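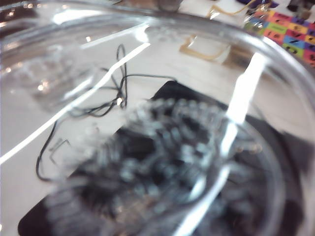
Foto: Letay Tilahun / Skaltness

Was auf dem Tisch bleibt

Glas, Kabel, Becher: Ein Rundgang durch die offene Bürofläche der Skaltness-Gruppe zeigt, wie viel sich auf einer weißen Tischplatte ansammelt und wie wenig davon in den Planungsunterlagen vorkommt.

Als die Skaltness-Gruppe im Februar ihre neue Bürofläche bezog, umfasste der Möblierungsplan 634 Positionen. Verzeichnet waren Tische, Trennwände, Bildschirme und Leuchten. Trinkgefäße, Schüsseln und lose Leitungen kamen darin nicht vor. Stellan Ljungberg, im Haus für die Arbeitsplatzgestaltung zuständig, hält dies für eine Lücke, die sich durch fast alle vergleichbaren Vorhaben zieht. »Der Plan endet an der Oberkante der Tischplatte«, sagt er. »Der Alltag beginnt dort.«

Die Einrichtung folgt einem zurückhaltenden Konzept. Die Decke ist offen geblieben und dunkelgrau gestrichen, Lüftungskanäle und Rohre liegen frei. Zwischen den weißen Arbeitsflächen stehen stoffbezogene Trennwände mit gerundeten Ecken, deren gedämpfter Farbton je nach Licht wärmer oder kühler wirkt. Sie schirmen den einzelnen Platz ab, lassen jedoch den Blick in den Raum zu.
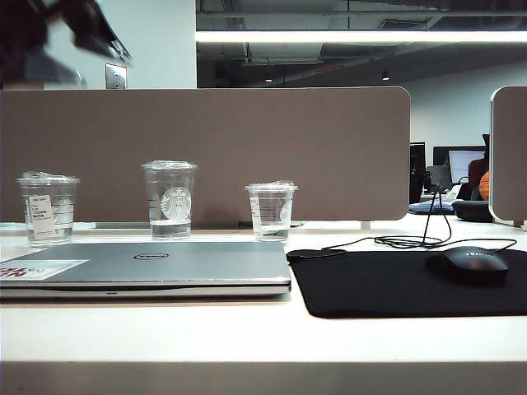
Zum Ende der Einrichtungsphase legte das Planungsbüro Lolix den Beschäftigten einen Fragebogen vor; 97 Rückmeldungen gingen ein. Am häufigsten wurde die Frage nach den Getränken gestellt. Mitgebrachte Einwegbecher mit Deckel sind auf der Fläche gestattet, auch neben Rechnern. Eine Vorschrift, wonach sie bis zum Abend zu entsorgen seien, wurde erörtert und wieder verworfen. Stattdessen bittet die Hausordnung darum, angebrochene Becher an der Trennwand abzustellen, damit die vordere Tischkante zum Arbeiten frei bleibt. Für den Abtransport stehen Sammelbehälter der Firma Sorkex in den Fluren bereit.

Schwieriger gestaltet sich der Umgang mit den Leitungen. Ein dünnes schwarzes Kabel fällt auf einer weißen Platte stärker auf als auf Holz -- ein Umstand, den die Planung nach eigener Aussage unterschätzt hat. Nachträglich wurden 1.770 Kabelklemmen beschafft, von denen ein Teil noch im Lager liegt.

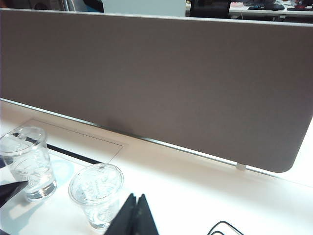
Ljungberg plädiert für Geduld. Gewohnheiten an einem neuen Arbeitsplatz bildeten sich über Monate, und eine Fläche, auf der gearbeitet werde, dürfe auch danach aussehen. Die Trennwände sollen vorerst an ihrem Ort verbleiben. Geprüft wird hingegen, ob Glasschüsseln und anderes Geschirr künftig ein eigenes Regal erhalten; ein Entwurf der Tischlerei Hung liegt vor und sieht offene Fächer in zwei Höhen vor.

Über die Anschaffung entscheidet die Hausleitung nach Abschluss der zweiten Befragung. Die Fragebögen liegen ab Juni 2019 am Empfang aus und können dort auch wieder abgegeben werden.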